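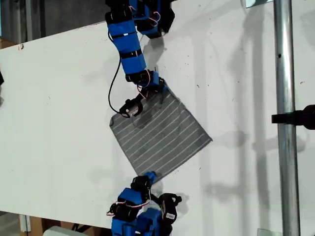
The gray stripe, on the white table.

Nomico striped kitchen cloths, gray, pack of 8. Short version: good cloth, bad loop, would buy again if the price stays put.

Bought in July to replace a drawer full of old terry things that had gone stiff. Wanted something plain. Color is a medium to dark gray, pale thin stripes, pretty even. Looks darker in my kitchen at night than it did on the listing. Fine by me, hides coffee.

Shape: squarish. Mine were not dead square out of the pack, one side a touch longer, and after the first wash it was more noticeable. If you fold in quarters and like your edges to meet, this will bug you. I fold in thirds and shove them in the drawer so whatever.

Hems. Narrow, stitched flat, still holding after 33 washes (I keep a tally on the laundry shelf, don't ask). Two of the eight have a corner that curls. Ironing fixes it till the next wash. The others lie down fine.

Drying dishes: very good once broken in. First couple of washes they just push water around, same as every new towel I've ever owned. After that one cloth does a full rack of plates and glasses before it feels soggy. No lint on the wine glasses. A little lint on black pans, not enough to care.

Wiping counters: ok. Thin, so you get down into the edge by the sink. Not great on anything sticky, wants a proper scrubber for that.

Hot pans: no. Too thin. Folded over twice and I still felt it thru the cloth. Get a real pot holder.

The loop. There's a hanging loop on the label side and it's junk. Came off 2 of mine in the first month. I cut the rest off and drape them over the oven rail now.

Washing: warm, with the dark stuff, tumble low. Bit of gray came out in the first load so keep your white shirts away from it. No fading that I can see. Skip fabric softner, made one of them useless for glasses until I'd washed it again twice.

Compared to the Pledine ones I had before: those were thicker and softer but took all day to dry on the rail and started to smell. These are dry by lunch if I hang them after breakfast. That's the main reason I'm keeping them.

Size could be a bit bigger. Bread dough bowl only just gets covered, my large one doesn't.

Four stars. One off for the loop.

Sheila Cheetham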